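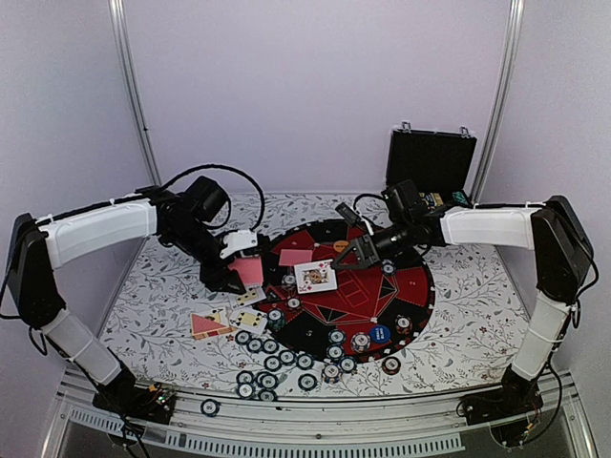 Setting Up a Card Table at Home: Mat, Cloth and Deck

Program guide for members of the Nornura Recreation Center
Prepared by Mitali Saha, Table Games Program
Last reviewed 2024-09-22

Members who attend the weekly card sessions often ask how to prepare a table of the same standard at home. The following instructions apply to most games played with one standard deck. They assume a household table and a round printed poker mat, which may be laid over an ordinary tablecloth.

What you will need

A steady table, with room for the whole mat
A tablecloth, preferably cotton, washed and pressed
A round poker mat
One complete deck, with jokers set aside
A pad and pencil for keeping score

Step 1. Lay the cloth

Clear the table and wipe it down. Let the surface dry fully. Spread the cloth and smooth it from the center outward with the flat of the hand. Patterned cloths, including floral prints, are suitable as long as the cards will be played on the mat itself. A card dropped on a busy print is easy to overlook, so check the cloth at the end of every hand.

If the cloth slides, place a thin rubber underlay beneath it. The center uses the Sosau underlay, trimmed so that it stops short of the table edge.

Step 2. Position the mat

Mats stored in a roll will curl at first. Lay the mat face down for 40 minutes, then turn it over. Do not iron it or place it near a heater. Once it is flat, center it so that every player can reach the middle without leaning.

Printed card boxes mark where shared cards are placed. Agree before the first deal which side of the mat is the dealer's side, and leave the mat in that position for the whole session.

Step 3. Check the deck

Sort the deck by suit and count it. There should be thirteen cards in each suit, 52 in total. Inspect the backs as well as the faces: a creased corner or a faded back can be recognized across the table, and a deck with a marked card should be retired from play. Our sessions use Ueda cards, but any deck with uniform backs is acceptable.

Step 4. Shuffle and cut

Shuffle at least three times. Players who find a riffle shuffle difficult may use an overhand shuffle, or spread the cards face down on the mat, mix them with both hands and gather them again. Square the deck and offer it to the player on the dealer's right to cut.

Step 5. Deal and place the cards

Deal clockwise, one card at a time, keeping the deck low. Cards that are to remain hidden lie face down, fully on the mat where space allows. Face-up cards should be turned so that the corner marks can be read, and should not overlap unless the game calls for it.

When a stack is played face up, keep it squared. Only the top card should be visible. Discards belong in a separate pile — never beside the stack, where the two can be mixed together.

Step 6. Put everything away

Turn all cards face down, gather them and count again before closing the box. Look under the rim of the mat and in the folds of the cloth for strays. Brush the mat with a dry cloth and roll it loosely with the printed side out. Shake the tablecloth outdoors before folding.

Borrowing equipment

Members may borrow one mat and one deck for up to three weeks. The center holds a Zimimus carry tube for each mat, and mats must be returned in the tube. Requests are taken at the front desk during opening hours. Missing or damaged cards should be reported when the deck is returned — a deck with even one card missing cannot be issued to the next member.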